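Incidencia 1107 – Mantel resinado Paisan: se queda pegajoso y coge marcas
Estado: resuelta (a falta de ver cómo aguanta)
Producto: mantel Paisan cuadrado, cuadros amarillos, naranjas y rojos
Comprado en: tienda web de Terkdale

Primer mensaje

¡Hola! Os escribo porque estoy ya un poco desesperada con el mantel. Lo compré en mayo para la mesa de la cocina, me encanta el dibujo (la rosa amarilla y los lunares, una alegría por las mañanas) y las primeras semanas fue de maravilla. Pero desde hace unos días se ha puesto pegajoso. Apoyo el brazo y se me queda pegado, apoyo un vaso y al levantarlo hace ruidito, y donde dejo algo toda la noche me sale un cerco más mate.

Lo limpio a diario con el multiusos Skakavex, pulverizado directamente encima y bayeta. No lo enjuago, lo digo ya por si me lo vais a preguntar. En la lavadora no ha entrado nunca, porque la etiqueta dice que no y una hace caso.

Os cuento también lo que suele vivir encima: una taza blanca con el interior turquesa donde guardo los palillos largos, las brochetas y una cuchara blanca de plástico, y casi siempre alguna cucharilla suelta de los cafés.
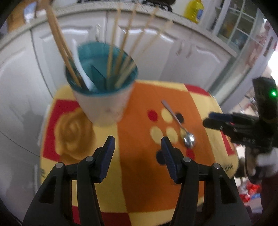 Lo que fui probando (lo anoto por orden, que me lo pedisteis)

Prueba 1. Agua templada y nada más. Mejoró un rato, y al secar volvió a estar igual o peor. La bayeta salió con una espumilla blanca, y eso que no le había echado jabón. Ahí empecé a sospechar del Skakavex, la verdad.

Prueba 2. Vinagre rebajado. Esto lo hice por mi cuenta antes de leer vuestra respuesta, perdón. Quitó algo de pegajoso en el centro pero dejó la cocina oliendo a ensalada toda la tarde, y en las esquinas no noté nada. Ya sé que me habéis dicho que no lo repita.

Prueba 3. La vuestra: una cucharadita de jabón neutro en 1000 ml de agua, esponja blanda por el lado amarillo, pasadas suaves en redondo y dejarlo actuar un poco. Luego aclarar dos veces cambiando el agua. La primera agua salió turbia, la segunda casi limpia. Sequé con un paño de algodón y lo dejé sin nada encima hasta la noche – ni la taza ni las cucharillas ni nada, que me costó, porque en mi cocina todo acaba en esa mesa.

A las 21:00 pasé la mano y ¡liso! Bueno, liso menos un trozo al lado de los lunares, donde suelo dejar las cucharillas con restos de café y azúcar. Repetí solo en esa parte a la mañana siguiente y se fue también.

Los cercos

Esto va más lento. El redondo de la taza se ve bastante menos pero sigue ahí si te agachas y miras a contraluz. Me preguntasteis si había puesto algo caliente: en ese sitio no, que yo recuerde, la taza solo la uso para los palillos. Pero sí que la lavo y a veces la dejo en la mesa con el culo mojado, así que puede que se quedara agua atrapada con el producto debajo. Le he puesto un posavasos de corcho y ya está.

Miré por el revés por si había humedad entre el mantel y la mesa y está seco, sin manchas.

Lo de la garantía

Veo en el correo que tengo 14 días para devolverlo, y esos ya pasaron hace mucho. Me ofrecíais cambiarlo por el modelo Husum, el gris liso de 90 de ancho, y os lo agradezco un montón, pero me queda corto por los lados y además es que es gris... Me quedo con el mío. Si el pegajoso vuelve, reabro la incidencia y hablamos.

Una sugerencia: poned en la etiqueta que hay que aclarar después de usar multiusos. Pone «limpiar con paño húmedo» y yo entendí que valía cualquier cosa mientras el paño estuviera húmedo.

Última actualización

Sigue sin pegarse. Ahora lo limpio con el agua con jabón, aclaro y seco, y el Skakavex lo he dejado para los azulejos. El cerco de la taza, igual que la última vez. Por mi parte podéis cerrar, ¡y gracias por la paciencia!

Una duda que se me quedaba: ¿las migas incrustadas en el dobladillo se pueden sacar con un cepillo de dientes o también se estropea?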